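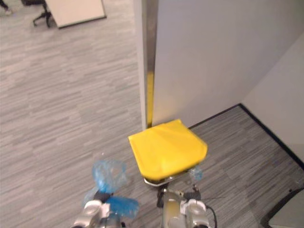

Slide 1. Yellow cloth and blue plastic bag, held over gray striped carpet.

Paying for vacant land: who carries the cost when a city writes down a parcel
Speaker notes, Thabiso Xaba, 6/8/25

Slide 2. Scope
The talk covers one financing question. A city owns a parcel, or is about to. The parcel is worth less than the cost of making it buildable. Someone proposes that the city sell it for a dollar and rebate the property tax on whatever gets built. I will go through how that deal is scored and where the scoring goes wrong. I will not cover zoning, and I will not cover state brownfield grants except where they change the order of payment.

Slide 3. Terms
Write-down: the difference between what the city has in the land and what it sells the land for.
Increment: new property tax above the frozen base.
But-for test: the finding that the project would not happen without the subsidy.
Most statutes require the last one. Few say what evidence supports it. Pause here, people usually want to copy this down.

Slide 4. The Kullau parcel
Former dairy warehouse, 4 acres, city-owned through tax foreclosure. Jorkow proposed light industrial space and asked for the land at no cost plus a rebate of the increment. The staff report found the but-for test met. The evidence cited was a letter from Jorkow stating that it would not proceed otherwise.
A letter from the applicant is a negotiating position. It should go in the file. It should not be the finding.
What would have been better: a pro forma with and without the subsidy, reviewed by someone the applicant does not pay, and a list of comparable projects nearby that went ahead with no help.

Slide 5. Where the tenants came from
The main tenant was Tapia, a packaging firm. Tapia was already in the city, on the other side of the river. It moved 60 jobs into the new building. The report to the council listed these as jobs created at the site. The wording is accurate. It was then quoted in the May newsletter as jobs created in the city, and that is a different claim.
The old Tapia building went vacant. Its assessed value dropped the next year. That drop appears nowhere in the increment calculation, as the old building sits outside the district line.
If asked: no, I do not think anyone hid it. The form has no field for it.

Slide 6. Base value
The base was frozen at the foreclosure value. This matters more than the rebate percentage, and it gets less discussion. Set the base low and ordinary appreciation counts as increment. The school district and the county then pay part of the subsidy without voting on it. Check your state's rule on the base year before you use the Kullau numbers as a guide.

Slide 7. Ponmont
A contrast case. Same type of land, smaller city. Ponmont kept title and leased the ground. Rent starts low and steps up when the building is occupied. The city gave up the sale headline and kept the upside.
Two drawbacks. Lenders dislike ground leases and priced the loan accordingly. Also, the city now has to act as a landlord, with the staff time that involves — Ponmont assigned this to a clerk who already had a full workload.

Slide 8. Clawbacks
Kullau had one. It was triggered if employment fell below the target for 2 consecutive years. The count was self-reported, once a year, on a date the company picked. Part-time and seasonal workers counted the same as full-time.
A workable clause names the payroll record to be used, the date, and the repayment schedule. It also says which office sends the letter. In Kullau no office was named.

Slide 9. Suggested changes to the staff report
Add a line for value lost at any site the tenant leaves.
State the base year and show the result with a different one.
Print the subsidy per job, net of moves.
List each taxing body that gives up revenue, with the yearly amount.
The fee for outside review can be charged to the applicant. A flat fee of $2000 is enough for a small deal and keeps frivolous requests down.

Slide 10. Questions
Likely one: doesn't an empty lot pay nothing anyway? Answer: it pays nothing this year. The choice is between this deal now and some other deal later, and the report should put a value on waiting, even a rough one. Go back to slide 6 if the discussion turns to schools.
Handouts are on the table by the door. The spreadsheet has the Kullau and Ponmont cases on separate tabs.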